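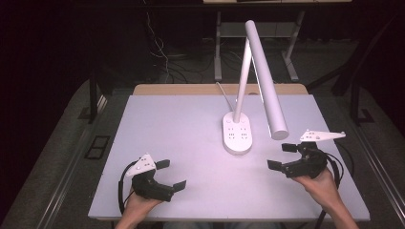 Task lighting is the light a person adds for one job in one spot, over and above whatever the room already has. The desk lamp is the usual source. Look first at where the light leaves the lamp. On the white one it comes from a thin strip along the underside of a long tube-shaped head, folded forward and down from the top of a slender post, and the tabletop under it is bright while the background stays dark. That difference in brightness is what we will measure in Lab 5.

Terms for this week
Illuminance: light arriving at a surface, measured in lux.
Luminance: light leaving a surface toward the eye.
Glare: brightness in view that makes the task harder to see.
Task-to-surround ratio: illuminance on the work divided by illuminance just outside it.

Placement
Set the lamp on the side opposite the writing hand. Keep the lit strip below eye level or turned away from the eyes. Pale matte desktops spread light well. Glossy ones send it back as a reflection, so check from your normal sitting position.

Lab 5
Work in pairs. Take readings at 9 points on the desk, lamp off and then lamp on, and enter both on the Kukora sheet. Meters are signed out from Bezawit Sisay in room 309. Bring them back by 4:30 p.m.

Reading: Tilahun, chapter 5, through the section on reflectance. Skip the worked problem on street lighting.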